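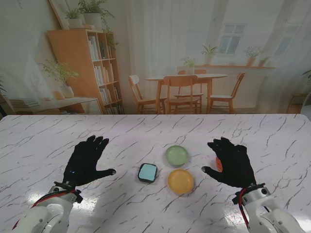 Node operators: what changes with Senlow release 3

27/04/2020

Senlow release 3 is now on the main Promudton network. Operators who run a validating node should read the whole of this item before they upgrade. Wallet holders who use the hosted service need do nothing, and their balances and addresses stay as they are.

Fee calculation

Until now the fee for a transfer was fixed by the size of the transaction alone. Under release 3 it is made up of a base part, which every transaction in a block pays at the same rate, and a priority part, which the sender sets. The base part is destroyed. The priority part goes to the validator that proposes the block. If a block is more than half full, the base rate rises in the next one; if it is less than half full, the rate falls. It cannot fall below the floor written in the network settings file.

Senders who leave the priority part at zero will still have their transfers included when there is room. In the February trial on the test network, zero-priority transfers were delayed only while blocks were full. The longest wait was 29 blocks, during a load test run on purpose by the Jaltevano team.

Old-style transactions remain valid. The node reads the whole of the old fee as an upper limit, takes the base part from it and gives what is left to the validator. Exchanges and payment processors that build their own transactions can therefore move over when it suits them, but they will tend to overpay until they do.

Storage

The ledger database now keeps account records and block history in separate folders. On first start the node rewrites the old database into the new layout. It needs free disk space equal to the present size of the database while this is going on, and it will not validate until it has finished. Do not stop the process part way. If the power fails, start the node again with the repair option, which picks up from the last complete section.

Pruned nodes may delete the history folder beyond the retention limit. Archive nodes must not. The old setting "keep_blocks" is ignored with a warning in the log; use "history_limit" in its place.

Key handling

Signing keys can no longer be kept in the main settings file. The node looks for them in a separate key file, readable only by the account the node runs under, or on a hardware signer. Dervishi signers work with the firmware already on them, provided the signer is set to validator mode. Other signers have not been tested with this release.

Never run the same signing key on two machines at once, even for a short time during a move. The network treats two different signed blocks at the same height as an attack, and the stake is cut without appeal. Stop the old machine, check that the process has gone, then copy the key.

Order of work

1. Back up the settings file and the signing key to a device that is not connected to the network.
2. Stop the node and wait for the log line that confirms a clean shutdown.
3. Install the release 3 package and check its signature.
4. Move the signing key to the new key file.
5. Start the node and leave it until the database has been rewritten.
6. Check that the block height matches that of at least 2 other nodes before switching validation back on.

Known faults

The status page shows the wrong peer count for the first few minutes after a restart. The peer list in the log is correct. Fault report 779, in which a node behind a shared address dropped all of its incoming connections, is still open. Operators affected by it can set the outside address by hand under "network" in the settings file.

Questions about the fee rules should go to Spyros Dimitriou through the operators' mailing list. Please attach the log from the last start, with any keys and addresses removed.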